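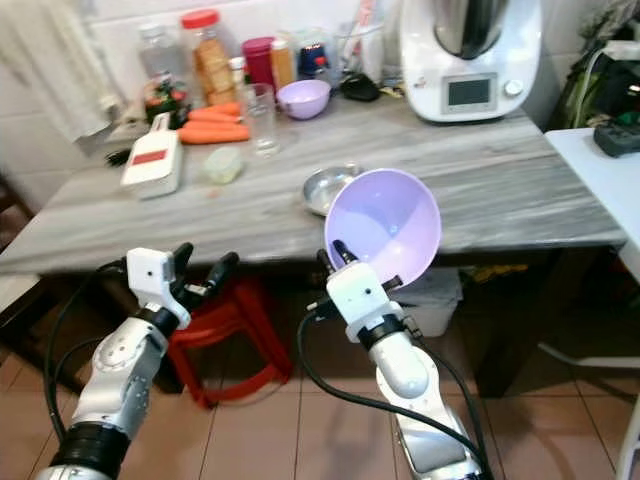
How do you stop the cables on a two-arm kitchen build from catching on things?

Leave a loop of slack at every joint that bends, tie the cable only to the straight parts of the arm, and move each joint by hand through its full travel before you switch the power on. If a loop pulls tight anywhere in that travel, undo the tie and start again from the shoulder.

That question comes up more than any other on the Clono build page, so it goes first. The rest of these tips are in no particular order. They come from putting together a pair of arms at home and in the shared workshop at Bansal, and then trying to get them to do simple jobs at a kitchen table.

Cable ties

Use the reusable kind until the build is finished. You will move every one of them at least twice. Hook-and-loop strip is better still on the forearm, where a hard plastic tie can rub through the outer cover. Cut the tails off flush with side cutters and run a thumb over the end. A tie trimmed with scissors leaves a point that will scratch you each time you reach past it.

Label both ends of each cable. Masking tape and a biro will do. Left and right arm cables look the same once they reach the floor.

Tightening the base

Do the base bolts up in a cross pattern, a little at a time, as you would with a car wheel. Check them again after the first 15 minutes of running and again the next day. Ours had worked loose by the next day, even with spring washers. A dab of medium thread lock sorted it. Don't use the strong stuff, as you will want the base off again sooner than you think.

Draw a line across each bolt head and onto the plate with a paint pen. When the lines stop matching, the bolt has moved. It takes a second to check and you don't need a spanner.

Finger tips and grip

Smooth plastic bowls are harder to hold than they look. Wipe the finger tips with a damp cloth and a drop of washing-up liquid, then with plain water, and let them dry. Cooking oil is the usual reason for slipping, and it gets on to the tips from the bowls and not the other way about. Wash the bowls too.

Set the closing force low and bring it up in small steps. On the Stadix controller we started at 12 and never went past halfway up the scale for anything in plastic. Thin bowls bend at the rim, and a bent rim springs out sideways when the grip opens. 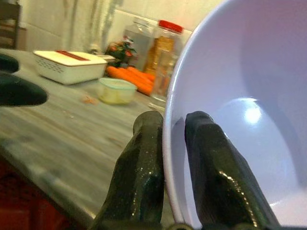
Once the force is right, write it down, with the name of the bowl next to it. We keep a cheap notebook on a string for this. Settings saved only in the software went missing when we updated it, and we had to find every one again by trial and error.

Practise with an empty bowl first, then with a handful of dried pasta, and go on to anything wet last of all. Pasta is easy to sweep up and you can hear it move if the wrist tips too far.

Setting the height

Measure from the floor to the table top and from the floor to the shoulder bolt, and keep both figures. If the build goes back and forth between two rooms, as ours does, the tables won't match. A packer of 92 mm under the base got us back to the same reach on the lower table. Hardwood offcuts are fine for this. Chipboard crushes at the corners.

Check the table itself for wobble. Push down on each corner in turn. A folded beer mat will cure it for an afternoon, but fit a proper screw-in foot if you mean to leave things set up. 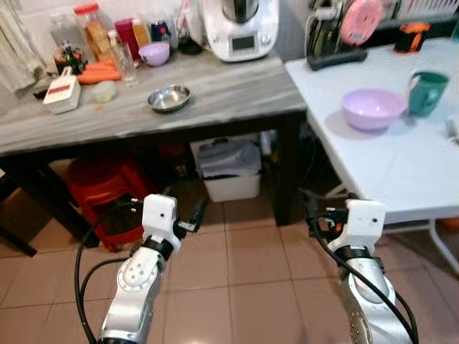 Floor space matters as much as table space, and it tends to be the last thing people plan for. Before each run, walk round the build and look low down, on the far side as well as your own. Stools can live under the table, and so can a bin of cloths, but a cable with its plug lying on the tiles wants picking up and coiling before anyone goes past with a pan. We also found a second table useful, set to the right of the main one, with a bowl and a mug kept on it. Leave enough of a gap to get a foot in between the two.

Tape the floor position once you are happy with it. Put a corner of tape at each foot of the base and of both tables. Decorator's tape comes off tile cleanly for a week or so - after that it leaves gum, and white spirit on a rag will shift it.

Stopping it

Fit the stop button where you can hit it with your elbow. Ours is a Dranuris one, part 634 in their list, screwed to a scrap of board and clamped to the worktop. Test it at the start of each session with the arms moving slowly and nothing in the grippers. Some stop buttons cut the motors dead, so the arms drop. Find out which sort you have before there is a glass underneath.

Cleaning down

Crumbs get into the wrist joint. A soft paintbrush clears most of them, and a vacuum with the narrow nozzle does the rest. Don't use compressed air, which drives them further in. Wipe the arm covers with a barely damp cloth, power off, and leave the covers on.

Last updated 13 March 2019. The section on bearings will be added when the replacement set has had a fair trial.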